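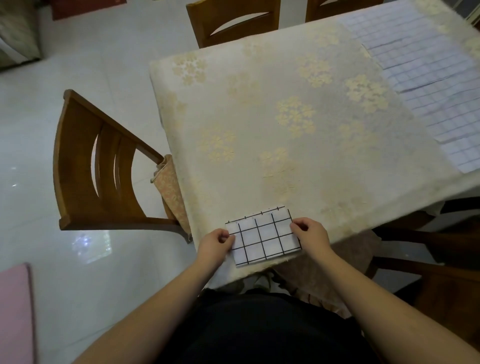
**Needlework charts** (also called patterns, graphs, or, where I grew up, just "the paper") are drawings on squared paper that tell a stitcher or knitter what goes where. One square usually stands for one stitch. I've been collecting them since before I could read one properly, so this article is going to lean toward the kinds I know, and I'll try to flag it when I'm only giving you my opinion.

## How a chart works

You read most knitting charts from the bottom right corner, because that's how the fabric grows on the needles. If you're knitting back and forth, the first row goes right to left and the next one goes left to right. In the round, every row goes right to left, and I can't tell you how many hats I ruined before that sank in! Cross stitch charts are friendlier. You can start wherever you like, and most people start in the middle so the design doesn't run off the cloth.

A filled square can mean a color, a kind of stitch, or a place where you skip something. There's usually a key, and the key is the first thing to get lost. I have a whole folder of orphan charts from the Benent market with no keys at all, and working them out is half the fun (my family would say it's the whole of my February).

## Squares that aren't square

Here's the part that trips up nearly every beginner. A cross stitch on even cloth really is square, so ordinary graph paper does the job. A knit stitch is wider than it is tall. If you draw a round apple on plain graph paper and then knit it, you get a squashed apple, more of a tomato. Knitters' graph paper fixes this by making the boxes short and wide to match the stitches. You can buy it, or rule your own with a pencil and a lot of patience.

Weavers have their own system, called a draft, and it looks a bit like a chart but it's read differently. One part shows how the threads go through the loom, another shows which pedals to press, and the big block shows the cloth. I've woven exactly two scarves, so I'll leave the details to people who own looms.

## Repeats

A repeat is the smallest piece of a design you can copy over and over to fill the cloth. A border might have a repeat seven stitches wide, and then all you need is a total that divides by seven, plus whatever you want at the edges. Charts often mark the repeat with a heavy box so you don't have to draw the same leaf forever.

Staggered repeats are the ones I love best. You shift each band over by half the width, the way bricks sit in a wall, and a stiff little motif suddenly starts to look like it's moving. The Mesteck borders do this with a diamond and a hook, and the old ones are shifted by a third instead of a half - drives me crazy to knit, and it looks wonderful.

## Copying and keeping

Before cheap photocopies, people copied charts by hand, and mistakes got copied too. Some of those mistakes are now traditional. The Sibiya star has one short arm in almost every version I've come across, and a stitcher there told me quite firmly that a star with even arms is wrong.

Thin paper was popular for tracing, and so was oiled paper, which goes brown and cracks along the folds. If you've inherited old charts, keep them flat, keep them out of the sun, and please don't use tape. I used tape on a lovely one with birds when I was 19 and the glue has eaten two of the birds.

Samplers did the same job in thread. A stitched sampler is really a chart you can wash, and in Vasano a girl's sampler used to hold the patterns she'd need for a household's worth of towels and pillowcases.

## Drawing your own

- Use a pencil first. Ink comes later, if ever.
- Number every tenth line down the side.
- Work a small swatch before you commit to the big thing.
- Write the yarn or thread on the same sheet as the chart.

Pick the cloth or yarn before you pick the size. A design that's around seven inches wide on coarse cloth can shrink to a bookmark on fine linen, which I learned by making a bookmark that was meant to be a cushion.

## See also

Blackwork, Fair Isle knitting, filet crochet, samplers, weaving drafts

*Last changed Sunday, December 19, 1999. I still need to add something on filet crochet charts.*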